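Workshop notebook, bedroom build for the Prullmont family
Friday, June

Arrived 7:40. The key was with the neighbor as agreed. I write this on the stairs because there is no other place to sit.

Door first. The opening was measured last month with the old door hanging, and this was my mistake: the door itself takes space when it is open. With the offset hinges we now have 800 mm clear. The wheelchair passes without touching, but the person who pushes must keep the elbows in. I planed the top edge of the door a little and sealed it. The lower hinge has one long screw that goes into the stud, please do not change it for a short one when you come to paint.

Bed. The Lestmont frame came in two boxes and the second box had the wrong side rail (left instead of right). I called the shop at 9:15 and they will bring the correct one before lunch on the reveal day. Until then the bed can stand but it cannot carry anybody. I put tape on it with a note.

Desk height. We agreed on a fixed desk, and the boy chose the color himself, a green like young peas. His knees need more room than on our drawing. I raised the brackets by one hole and it looks right with the spare chair, but I want him to try it before the wall plugs are glued.

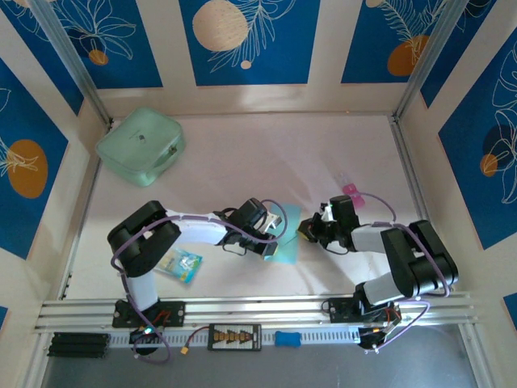
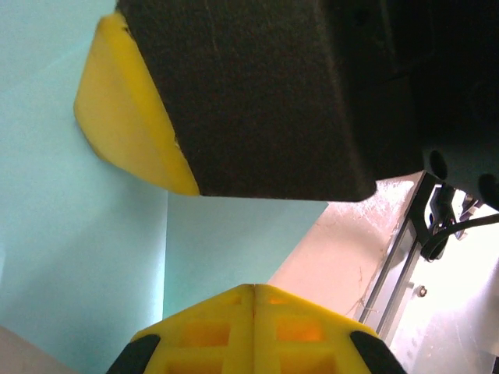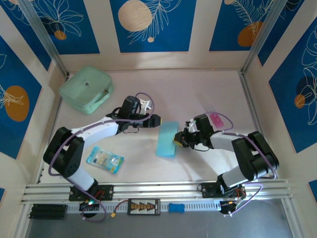
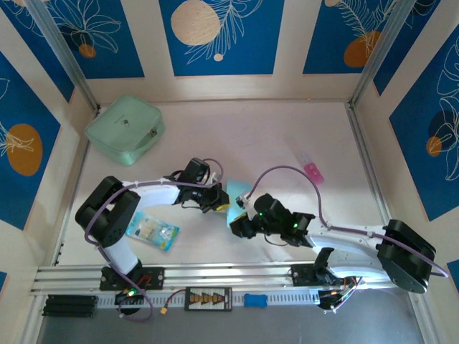
The two arms from the fixed view, except the second one, close up on the dark block with the yellow wedge.

Paint. The Amano primer dries slower than the can says, maybe the room is too humid. I opened the window from 11 until 2 and the long wall is ready now for the second coat. The short wall has still a shiny spot under the window where somebody repaired it before us with something that does not take paint. Sanded, primed again. If it shows through on the next visit, I propose to hang the star map there and to say no more about it.

Money, so that it is in one place:
Hinges, screws, sealer: 162 dollars
Shelves and desk brackets: 396 dollars
The bed is paid from the bake sale and is not in my list. The receipts are in the blue envelope in the van, on the passenger side.

Lights. The mother asked if the small brother can have his own switch. It is a good question and we did not think of it. He goes to bed earlier and now he must ask each time for the big light to go off. There is already a cable behind the closet – dead, I tested it twice – and the electrician can use the same path. I marked the place with a pencil cross, lower than normal, so that both boys can reach.

Shelves. Three are up, the fourth waits. The wall behind the fourth is hollow and my anchors are too short. The Jondico ones from the other job would be correct, there should be a bag of them in the gray toolbox. Please bring the entire toolbox, the bag has no label.

A thing I want to remember for the next family: we asked the parents many questions and the boys very few. When I asked the older one what is the worst thing in his room, he said the noise of the closet door in the morning. It took ten minutes and a piece of felt. It was not on any list.

Left to do:
second coat on the long wall
check the spot under the window
side rail, then load test with the sandbags
desk trial with the real chair
fourth shelf
curtain rod (not bought yet, the window is wider than the standard one)

Closed up at 4:30. Floor swept, cover sheets left down. The window is open a hand's width for the smell and the neighbor will shut it at night.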